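Packing stemware and small tableware in reused cartons
Speaker notes, Rezaul Liyanage, Hunholm store training

Slide 1. Scope
Stemmed cups, small plates, tumblers. Flat cartons, previously used. Glass and anything over 930 grams is in Afroza Jayasinghe's session, so refer questions to her.

Slide 2. Starting layout
Clear the table except for the items going in the carton and the carton itself. Keep the carton flat until the items have been checked. Cups stay on the stand until last — a stem laid on its side rolls.

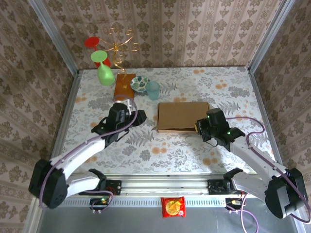
Fig. 1. Cups on the wire stand, plate and tumbler beside it, carton still flat.

Point out the order: plate first, tumbler second, stemmed cups third, stand in its own carton. The upside-down position on the stand is fine for storage. In the carton, stems go upright with a paper collar.
Pause for questions. Wagner usually asks about nesting tumblers. Answer: only with a sheet between them.

Slide 3. Grading the carton
Most of the rejects at Flomness in August were carton faults. Of 112 cartons returned, the most common fault was at a corner.
Check the flat faces first. A scuff or a shallow dent that has not gone through the board is acceptable. Mark it in pencil and carry on.
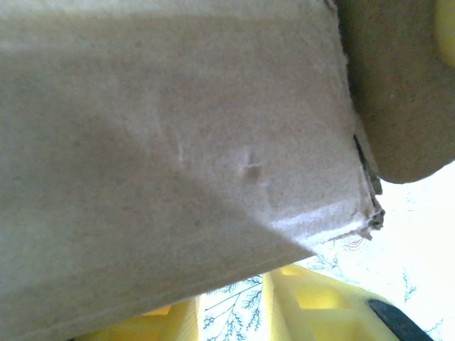
Corners are graded separately. If the outer paper is ripped and the plies have started to part, the carton is grade C whatever the faces look like. Grade C holds soft goods only. Tape does not raise the grade — it keeps the tear from running, nothing more.
Pass around the sample corners from Grodonby. Allow 3 minutes.

Slide 4. Closing
Long flaps last. One strip along the seam, 10 cm down each end. Press the tape from the middle outward.
Hermenegildo has the grading sheets. Collect the pencils.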